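ACTA DE LA SÁBANA

El servicio de lencería de la residencia Waltdale se regía por un reglamento de 42 artículos, redactado en su totalidad por el administrador, don Bijan Naseri. El artículo 10 disponía que toda prenda de cama debía hallarse doblada, apilada y asentada en el registro antes del toque de la cena. En 26 años no se había consignado una sola excepción.

El 17 de abril de 2025, a última hora de la tarde, el señor Naseri recibió aviso de que una pieza permanecía sin doblar. Se personó en la sala de plegado acompañado del auxiliar Shahab Shokri, que llevaba el libro bajo el brazo y el tintero en el bolsillo. 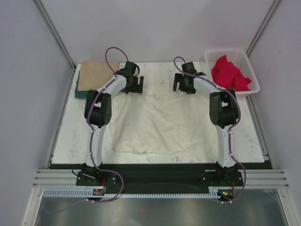 Sala de plegado. La pieza sin doblar, en el centro de la mesa; al fondo, las telas ya dobladas y el cesto blanco.

- Pertenece a la habitación 27 - informó el auxiliar.

El administrador no respondió de inmediato. La habitación 27 había sido ocupada hasta el mes de junio anterior por la señora Ghasemi, antigua maestra de Prirkwood, que durante su estancia dirigió a la administración numerosos escritos de queja, todos ellos corteses y todos ellos referidos al doblado de las sábanas. Sostenía la señora Ghasemi que una sábana plegada con excesivo rigor no dejaba dormir. El señor Naseri había contestado a cada escrito en el plazo reglamentario y en sentido desestimatorio.

- La habitación consta como vacante - dijo por fin.

- Así consta, señor. La tela apareció esta mañana con la remesa de Cedeo. Nadie la había solicitado.

El señor Naseri examinó el resto de la mesa. La tela de color tostado descansaba sobre la de color verde azulado oscuro, cuyo borde asomaba por debajo. En otras circunstancias habría ordenado rehacer la pila. Aquella tarde se limitó a mirarla durante un tiempo que el auxiliar, por prudencia, no anotó.

Se procedió entonces conforme al artículo 11, que prescribe levantar la pieza por un punto y dejar que caiga por su propio peso, a fin de localizar las esquinas.
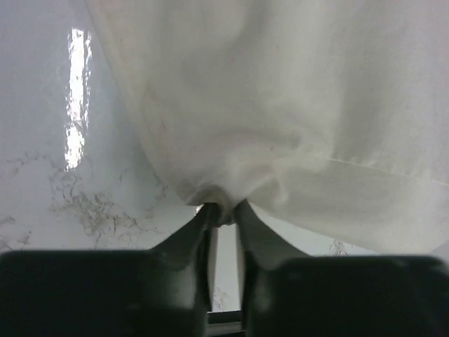
Aplicación del artículo 11: la tela, recogida en un solo punto.

La tela formaba pliegues anchos y suaves. El administrador, que había presenciado aquella operación casi a diario desde su nombramiento, advirtió que jamás se había detenido a observarla. Pensó en la letra inclinada de la señora Ghasemi y en el último de sus escritos, el único que no había tenido respuesta, por haber llegado cuando la remitente ya se había marchado. En él no figuraba queja alguna. Preguntaba si el señor Naseri dormía bien.

- ¿Qué hago constar? - preguntó Shokri.

- Haga constar que la pieza ha sido examinada y que se halla en buen uso.

- ¿Doblada, señor?

Sonó el toque de la cena. En el corredor se abrieron, una tras otra, las puertas de los residentes.

- Deje esa casilla en blanco - ordenó el administrador -. Y tráigame papel de carta. Debo una contestación.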